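From: Yaw Asamoah
To: Drirora handheld-data list
Date: Wed 8 April
Subject: Re: two-gripper handovers and see-through objects

Hi all, and thanks for such a thoughtful question. On the list earlier this week, Vasseur wrote:

> We are getting decent handover policies with mugs and boxes, but clear
> plastic is hopeless. Does adding more demonstrations help, or
> is it the wrist view itself that is the problem?

I can tell you what we found at Sutodgate, with the warning that it is one lab and one table. We started with 6 objects and around 3000 demonstrations, all recorded with a pair of handheld grippers, and trained the same diffusion policy on everything. On the frosted food containers it finished 60 percent of the handovers. Doubling the share of container demos in the mix barely moved that, and I'll admit I sulked for an afternoon. 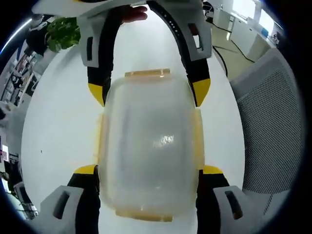 Frosted container held in the lower gripper, the second gripper coming in from the far side. Note the glare spot near the middle of the face.

What helped a little was brightness and highlight augmentation - we paste soft bright blobs onto the object at random during training, so the policy stops treating a reflection as a landmark. That brought us to 69 percent with no new data at all. My hunch is that it now leans more on the colored tabs along the rim, which stand out much better than those milky walls, but I haven't done the masking test to back that up.

So my answer to Vasseur is that I'd try the augmentation before collecting more. The script is in the Prolilden repository under tools, and do write to me if the config file makes no sense, as I wrote it in a hurry!

Warmly,
Yaw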